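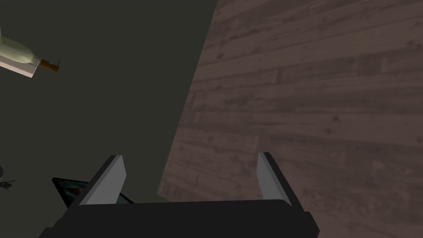

The Catura cell at Wanwood goes back to work on Friday, and for the first time its new gripper settings were worked out in simulation before anyone picked up a spanner. The Punus software has been running on the office machine since September. We were promised less downtime and fewer bent fingers. I have my doubts about the first and will wait and see on the second.

Some background for those on other shifts. The Catura had been dropping parts on and off since winter. The old fix was to shut the cell, pull the fingers, shim them, put them back, run a few parts and swear. Ilídio Pacheco has done that more often than he'd care to say, and he was the one who asked for a proper model of the gripper so the settings could be tried somewhere harmless first. Fair enough. What we got was a model of the gripper and the view from just behind it, sitting in a stock room that came with the software and has nothing to do with our shed. Plank surface, grey floor, a framed picture lying on the floor beside the planks. Our bench is steel and it has swarf on it.

The room matters less than I first made out. For setting the open position you want to know where the fingers sit relative to the body and how much of the work they hide, and the model does show that. Ilídio stepped the jaw through its travel, stopped at each position, and looked past the fingers to see what was still visible. He then ran 3000 open-and-close cycles overnight with nothing in the jaw. All of them passed. I'd have been more impressed if a few had failed, as a model with no dirt, no worn slides and no perished air line has very little excuse to miss.

So we checked it against the real thing. With the cell locked out we cleaned the slides, replaced both finger screws and set the open position to the simulated figure. It was out. Not by a lot, but enough that the left finger would have touched the fixture on the way down. The cause was dull: the mounting plate on our gripper was swapped two years ago for one that is four millimetres thicker, and nobody had told the model. Ilídio put the right plate in, ran it again, and the figure came good.

You can call that a win for the software or a win for a steel rule. I know which one was cheaper.
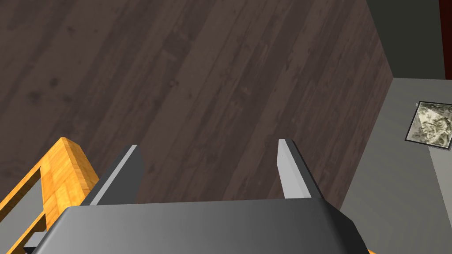
Sofia Meireles wrote back after reading a draft of this and reckons I'm being hard on it. Her point is that the thick plate had been on the machine for two years without anyone writing it down, and that the mismatch only came to light when there was a model to disagree with. She would also like it noted that the Sampaio cell next door has never had a recorded open position at all, and that its fingers get set by eye by whoever is on.

I'll give her the plate. I won't give her the rest until the Catura has done a full month on the new settings with real parts, real coolant and somebody leaning on the guard door.

In the meantime, the routine for the Catura is as follows. Wipe the slides at the end of every shift, dry rag only. Check the finger screws by hand before the first cycle. If the cell faults on grip, stop it and write down which finger was proud before you touch anything - the old log has about 50 entries that just say "reset", and they're no use to anyone. Nobody is to change the open position at the pendant. If you think it's wrong, tell Ilídio and he'll try it in the model, then the two of you can go and measure it.

If a finger, plate or pad gets replaced, the part number goes in the book and the model gets updated the same day. The book is on the hook by the air regulator. The pen is meant to be there too.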